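Print this page | E-mail this page

Gripper rebuild, part 4: linkage, pads and the wrist camera
October 10, 2024
By Cremilda Guerra

The second set of finger joints is in, and the slop I complained about in part 3 is mostly gone. What remains is in the base pivot of the lower finger, and I have decided to live with it until the Bremar bearings arrive.

For anyone starting with this post: the arm is a secondhand Dilasano, bought without its controller. It sits on a bench at the Zaningate workshop, where I rent a bay and share the power supply with two people who make furniture. The arm itself gave me very little trouble. The gripper has taken up most of the year.

The linkage first. Each finger is a chain of short black segments on pins, closed by a single motor through a lead screw. The old pins were cut from rod stock and the holes were drilled by hand, so every joint contributed its own error and the fingertips met wherever they liked. I reamed all the holes to one size and replaced the pins with ground dowels. Free play at the tip went from 9 mm to 4 mm, measured with the motor holding position and a light push sideways. Half of the remaining 4 mm disappears if I clamp the base pivot, which is how I know where the rest of the work is.

Screws. I had been using threadlocker on everything and then swearing at it every time a segment had to come apart. The side plates now use plain socket-head screws with a paint mark across the head. If the mark has moved, the screw has moved. I check the marks at the start of a session and write down any that have shifted. Two have so far, both at the tip, both on the same day.

Closing force is limited by motor current. The limit is set at 320 mA, arrived at by squeezing a kitchen scale and going down until soft things survived. The number only means something at one supply voltage and one temperature, and the lead screw runs freer when it has been moving for a while. I now cycle the gripper open and closed 22 times before I trust any reading. With fewer cycles the first few grasps come out weak and I end up chasing a fault that is only cold grease.

The control code still runs on the small board I call Mathew, after the name somebody had written on its case before I bought it. It does three things: reads the current, reads the joint angle, and stops the motor when either one goes past its limit. Anything more complicated runs on the laptop. I tried moving the grasp timing onto the board in the summer and gave up. The loop was quick enough, but debugging over a serial line with a moving arm at the other end was unpleasant, and I don't want to do it again.

The camera is mounted at the wrist and looks down along the fingers. It took three brackets to get there. The first one put the lens too far back and the picture was mostly housing. The second flexed. The third is a folded piece of aluminum and has behaved. The top of the picture is still taken up by hardware, which costs some of the view but gives me a fixed reference: if the blue block moves between two pictures, the bracket has slipped and the calibration is void. Exposure is set by hand. Blur is a real problem whenever the wrist is moving, and the only fix I have found is to stop, wait for the arm to settle, and then take the picture I want to measure from.

Test objects are food, on a cutting mat with a printed grid. Food is cheap, it varies in size, and it shows damage at once. The grid gives me a scale under the object and makes lens distortion easy to see toward the edges. 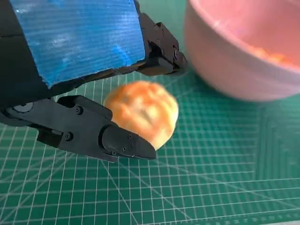
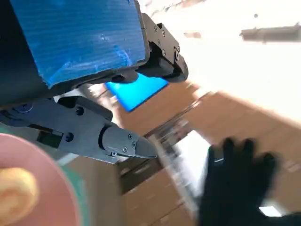

Grasping from the side works better than I expected. Coming in from above, the lower finger has to get under the curve of the object, and with 4 mm of play it sometimes pushes the thing along the mat before it closes. From the side the two tips come together near the widest part and the error matters less. I have changed the default approach angle to suit, and the old one is still in the config file, commented out.

Remaining list:

Base pivot bearings, both sides.
Strain relief on the camera cable. It is held by a zip tie at the moment.
Log the current for every grasp, including the failed ones. I have been keeping only the good ones, and that makes the averages useless.
Try a rubber cap over the fingertip in place of the hard one.
Shorter lead screw, if I can find one with the same pitch. The last 30 percent of its travel is never used.

I have had two e-mails asking for the segment drawings. They need cleaning up first, as the hole sizes on them are from before the reaming and anybody who cut parts from them would get the old fit. The corrected set will go up with part 5. If you already have the earlier files from me, please don't use the sheet for the lower finger.

Print this page | E-mail this page

Contact | Copyright 2024 Cremilda Guerra | Back to top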